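Ayanda Ngubane has been up since five, and she still talks faster than I can write. We meet in the front room she works in, two days after the last recording session for Even, her six-part radio comedy about a pair of sisters who inherit a ferry that runs between two towns that no longer speak to each other. The first episode goes out on 11/8/22, and she can't sit still.

"I wrote the pilot in September, three years ago, in a notebook with a horse on it," she says. "It was a stage play then. It was a bad stage play! You can't put a ferry on a stage unless you have money, and I had 900 dollars and a fog machine."

The fog machine got the biggest laugh of the night when it was tried out in front of an audience of almost 30. One of the people laughing was Dineo Shezi, who produces drama for Lindine, the small audio company that has made a habit of picking up comedies other people have passed on. She went up to Ngubane in the lobby and asked her whether she had ever thought about doing it without the ferry.

"I was so offended," Ngubane says. "I said, it's a play about a ferry. And Dineo said, no, keep the ferry, just don't show it to anybody. Put it on the radio. I went home and rewrote the first ten pages that night."
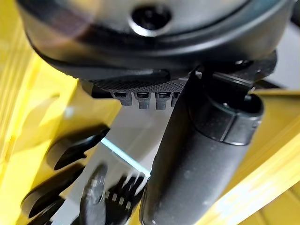 A dark grey housing, with a row of four small tabs beneath it.

What came out of that night is a lovely thing, and I say so having heard the first three episodes twice. The older sister, Wolberg – everyone in the show goes by a last name, even with family – is played by Adanech Assefa with a kind of cheerful stubbornness that makes you want to get on the boat with her. She wants to run the ferry at a profit. Her sister would like to sink it for the insurance, and says so at every meal.

Assefa had never done radio before. She came from musical theater and was used to filling a big house with her voice, and for the first morning everyone in the control room had their headphones half off.

"They kept moving me back from the microphone," she tells me later by phone, laughing. "By lunch I was practically in the parking lot. Then Themba took me aside and told me to talk like I was trying not to wake a baby, and that was it, that was the whole part. Wolberg is a woman who whispers her threats."

Themba Zwane directed all six episodes, and he is the reason the show sounds the way it does. There is almost no music in it. He wanted the engine of the ferry to do that job, so it runs under nearly every scene, speeding up when the sisters argue and cutting out at the worst moments. I had assumed it was taken from a library. It was Gert Maluleke, in a chair, with his mouth.

"Gert did the engine for a laugh at the read-through," Ngubane says. "We had a recording of a real one ready to go and we played them side by side and his was better. It had moods! So he got a credit for it. He's down as the harbor master and the engine."

Maluleke also plays Hafþórsson, the harbor master in question, a man who has been waiting so long for the two towns to make up that he has started writing letters to each of them on behalf of the other. It's a small part in the first episode and it grows. By the third he has a speech about timetables that I have now played to everyone in my house.
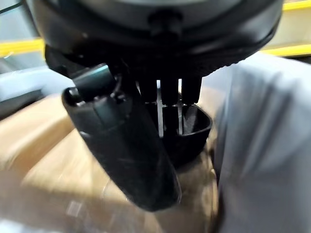

I ask Ngubane whether she wrote the part bigger once she had heard Maluleke do it, and she puts her hands over her face. "Of course I did. I had a whole subplot about a cousin and a goat in episode four, and I cut it and gave him the pages. The goat people will be furious. There were goat people, in the rehearsal room. Themba was one of them."

Zwane confirms this. "The goat was the best thing in it," he says. "I brought it up every day. I've told her that if we get a second series I want it in writing."

Will there be one? Shezi is careful when I ask. Lindine makes these decisions after the run is over, and she would like people to hear the show before anyone starts planning the next one. But she did let slip that Ngubane has already turned in an outline, without being asked, and that it is longer than some of the scripts.

Ngubane doesn't deny it. "It's winter in the new one. The river freezes, so the ferry can't go anywhere and they're all stuck on it with the mayor of one of the towns. I just kept going. I'd finish dinner and think, well, I'll do one scene – and then it would be one in the morning."

The stage version hasn't quite gone away either. She has been asked to bring it back for a short run, with the radio cast reading at music stands and Maluleke doing the engine live, and she is trying to work out how he can do that and the harbor master in the same scene. At the read-through he managed it by turning his head.

"He'll want water," she says, and writes that down.

Even begins this week, with a new half-hour episode every Tuesday. Episode two is the one with the wedding party. Listen to that one with headphones if you can, the whole second half takes place below deck and Zwane has people talking on every side of you.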